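Vorkwood Robotics Club Opens Its Spring Season in Hitdale with a Kitchen-Table Challenge

HITDALE, March. We have a new season, a new project and a much bigger room, and I get to be the one who writes it up for everybody. I've been with the Vorkwood Robotics Club long enough to remember when we met in a hallway, so please forgive me if I get a little carried away!

Our spring project is called Rollov. It's a student-built program that teaches a robot arm to handle the kind of stuff people leave lying on a table at home. The arm has a two-finger gripper with a small camera at the wrist, and the students do all the rest: they drive it through each task by hand, save the runs, toss the bad ones, train on what's left, and then stand there holding their breath while it tries by itself. (The breath-holding is my favorite part.)

Last year we stuck to wooden blocks. Blocks are great, but everyone on the team was ready for something harder, so for Rollov the students picked the objects themselves. Clear containers won the vote by a mile. They're a pain for a camera, because the table shows right through the walls and every lamp in the room leaves a bright spot on the curve. Our older students have been arguing about lighting since the first night, and I've stopped trying to get them to go home on time.

So far the club has saved 167 practice runs. Five student teams are taking part, and each one gets two sessions a week on the arm. In between sessions they go back over their wrist-camera pictures, which is slower work than most of them expected. Plenty come out blurry when the arm is moving fast, and the teams have to decide whether a blurry run is still worth keeping. One team keeps nearly everything. Another is so picky that they've had to redo half their work, and they don't seem to mind a bit.

The season ends with the Ververidis Cup, our in-house contest, which we're opening to visitors for the first time. Teams can earn up to 255 points across the afternoon. Most of those come from finishing tasks without a person stepping in, and the rest come from the team's notebook, which the judges read cover to cover. Yes, spelling counts a little. No, I won't be taking complaints about that!

If you'd like to see what we do before then, come by the Hitdale workshop on a practice night. Doors open at 6:30 p.m. and you don't need to sign up. Students in grades eight through twelve can join a team even if they've never written a line of code, and we'd really love a few more people who like to draw, build or keep good notes. Parents are welcome to stay, and there's usually coffee if you get there before I do.

Reporters and school newsletters can use any part of this release. We're happy to set up a visit during a practice session, and the teams love showing off their notebooks. Just let us know ahead of time so we can clear some space near the bench. 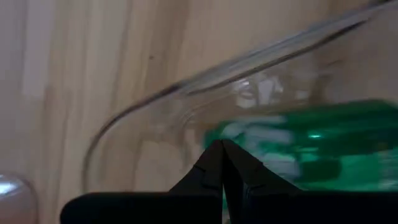

Related News

Rollov teams pick their table objects for spring
Ververidis Cup: how the scoring works
Vorkwood club moves into its new Hitdale workshop
What to bring to your first practice night

Contact the Vorkwood Robotics Club | Copyright Vorkwood Robotics Club, all rights reserved | Back to top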